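Skallcombe Community Help > Equipment and Facilities > Planning and Purchasing

Budgeting for a dish-loading arm: simulation first, or hardware first?

Posted by Greenwood Facilities Office, Wed 11 May

Our organization runs a shared kitchen and has been authorized to plan for a single robot arm that would load the dishwasher after meals. The kitchen handles 212 place settings on a full day. We have a written quote from Rukosard for the arm and gripper, and a separate offer from Flavum for simulation software at $2,000 per year.

The board has asked whether the software should be bought before the arm, or whether the entire sum should be held for hardware. The task under review is limited to moving a cup and a plate from the counter to the dish rack. Flavum has supplied a sample of that task from its software.

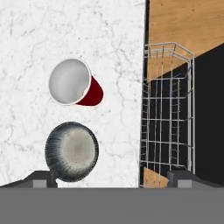

Simulated loading task, overhead view: cup and plate on the counter, empty rack at right.

We would appreciate advice from any organization that has completed a similar purchase. Please state which costs were missing from your first budget. Our request must be filed before the November meeting.

3 replies

northwing_purchasing

We recommend that the software be purchased first, for one year only. Our office did the reverse. The arm was delivered before we had settled where it would be mounted, and it remained in storage while the counter plan was redrawn. A simulated kitchen would have allowed us to compare mounting points at little expense.

Please note that a cup on its side and a cup standing upright should be treated as separate cases in your requirements. The same applies to plates. Ask each vendor to quote against a written list of starting positions, and request results for every position on that list. A single overall success rate is of limited use to a board.

The following items were absent from our first budget: spare gripper fingers, electrical work, guarding, staff training, and the second year of the software license. Installation and training together equaled 70 percent of the price of the arm. Your share may differ, but a line for each should appear in the request.

dockside_admin

Check the warranty. Ours did not cover water.

L. Kitchens Coordinator

I agree with the first reply in most respects, with one reservation. Simulation results should not be accepted as proof of performance in your own kitchen. Our plates are heavier than the models we were shown, and the difference affected the grip. We now require a 2 week on-site trial with our own dishes before final payment, and this condition is written into the purchase order.

I would also ask Flavum whether your own counter height and rack model can be entered, and whether that work is included in the annual fee. In our case it was billed separately.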